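4.2 Equipment planning and replacement of wearing parts

The budget for the packaged-goods study was drawn up before any handling trials had been run, and it followed the usual pattern for a small laboratory: the largest share went to the devices themselves, and consumables were entered as a single line. We report here how that plan was revised, as the changes affect the cost figures used in Section 5.

The original purchase plan, prepared by Quyên Đoàn and Thắng Tô, allowed for 8 hand-held grippers from Kotora and one bench set of finger linkages from Gondau. Both suppliers quoted for complete units. Neither quotation listed contact pads, bushings or pins as separate items, and the plan treated a gripper as having one service life. This assumption was dropped at the first review. The contact pad, the finger block and the linkage arm wear at different rates, and a pad can be changed at the bench in a few minutes, whereas a worn bushing normally means replacing the arm.

The revised plan therefore divides each gripper into three cost groups. Group A covers the frame and linkage arms, which are written off over the length of the project. Group B covers finger blocks and bushings, bought as spares at the start. Group C covers pads and fixings and is charged to running costs. Under this division the number of complete grippers on order was kept at 8, and 17 pairs of pads were added to the first order.
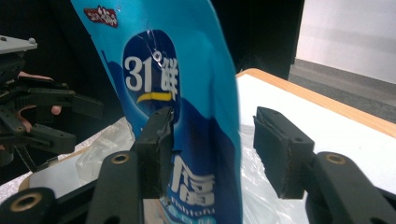
Figure 3. Snack pouch between the padded fingers of one gripper, with a second hand-held gripper at left.

The choice of test goods also has a cost. Flexible pouches crease under side pressure, and the printed film reflects light unevenly across the folds, so a pouch in good condition and the same pouch after repeated handling cannot be treated as one item in the analysis. Rigid cartons may be reused until they are visibly damaged. For pouches we set a fixed limit on the number of grasps and budgeted for replacement stock on that basis. Bình Châu has argued that the limit is too cautious for thicker films; we have kept it for all pouches to simplify ordering.

Table coverings were first classed as furniture and later moved to Group C. Clear sheet is cheap, but it wrinkles with use, and its highlights change from one session to the next. It is now ordered by the roll and replaced on a fixed schedule.

Delivery times had more effect on the plan than unit prices. Kotora supplies pads in mixed lots only, and the Murkbridge site has no store of its own, so parts are held by Yu-ting Tsai and issued on request. Orders are placed 2 months ahead of need. A contingency of 8 per cent is held against Groups B and C together and may not be spent on Group A items. The first order under the revised plan was placed in May, and its itemised costs are given in Table 6.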